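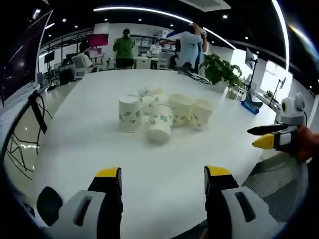 Paper cups on the big white table, with two grippers pointing towards them.

In June I finally went to the open afternoon at Skostell. I had asked for a place two times before and it was always full, so when the message came I did not think long. The trip from Illadthorpe takes 59 minutes by train, and then you walk up the hill past the old Domínguez bakery.

Our group was received by Amândio Serrano, who speaks fast and likes questions. He explained that before a robot learns to pick up a cup, a person must first show the movement many times, with a gripper in the hand. Their goal for the cup task is 537 good recordings. I wrote this number on my arm, as I forgot my notebook at home.
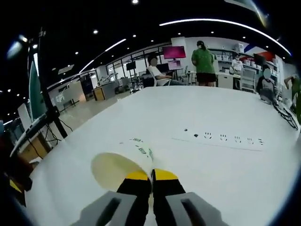 I work with packaging machines at Stemilow, and there we hold everything from the outside, with suction or with a belt. So I was most curious about the force. A paper cup is nearly nothing, you press a little too much and it has a new shape. The two yellow tips take it by the rim part, while it lies on its side, and I would have chosen the middle of the body. I asked Amândio about it and he said that both ways are recorded — the robot should see more than one habit.

Visitors could try for 60 seconds each. My hand was tired already after 30, and I have respect now for the people who do it all morning.

The coffee after was good. Next time I want to ask about glass.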